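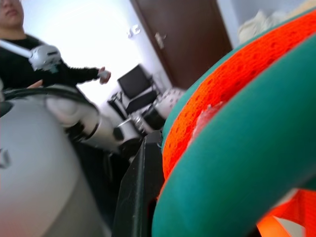 Hostdale Weekend Club
Backpack and Stuffed Toy Check, Form 1838
Date: 2019-09-26
Item: child's backpack, teal and orange, with teddy bear
Reason for check: going back on the lending shelf for October

1. Mesh panels. Look for holes, pulls and crumbs.
PASS, with a note. The orange mesh has a pale scuffed patch. Scuffs are allowed. If we failed bags for scuffs we would be lending out a shelf.

2. Carry handle. Hang the bag from the hook with the test weight in it and go do something else for 5 minutes.
PASS. The bag stayed up. The hook is another matter, see last month's form, and the form before that.

3. Main zipper. Open and close it fully, twice. Check that the pull can't be yanked off by a determined four-year-old.
PASS. Runs fine once you hold the fabric flat. Leave the zipper partly open for airing and please do not "helpfully" close it.

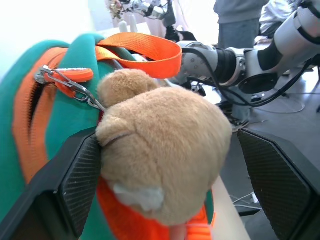 4. Zipper pull. Check each chain link for gaps and sharp ends.
PASS. Metal chain with an orange tab. I ran it over a piece of old pantyhose, as the Wella handbook tells us to, and nothing snagged. The pantyhose comes out of my own drawer and I would like that noted.

5. Bear, seams and ears. Tug each ear firmly. Squeeze the head and feel for anything hard.
PASS. One seam on the head, holding. Fur is in better shape than most of ours. The bear put up with all this better than I would.

6. Bear, muzzle. Check for stains and chewing.
PASS. The pale patch is the color of the muzzle, so whoever wrote "faded??" on the last form can relax.

7. Straps and buckles. Lay the bag on its side, pull all the straps out and click every buckle.
RECHECK. One buckle wants a second push before it clicks.

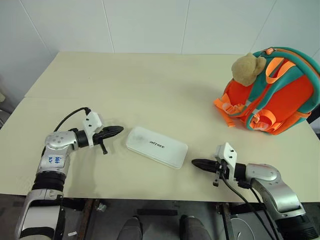

Do the recheck on the table with the straps toward you, and keep the bear with the bag. Bears that get put down "just for a second" end up in the Histus bin and cost me an afternoon.

8. Label. Shelf number inside the bag, readable.
FAIL. It says 3771 or 3777, depending on your mood. Rewrite it in laundry marker.

Result: hold until 7 and 8 are done. Forms go in the Ngubane folder, the fat one.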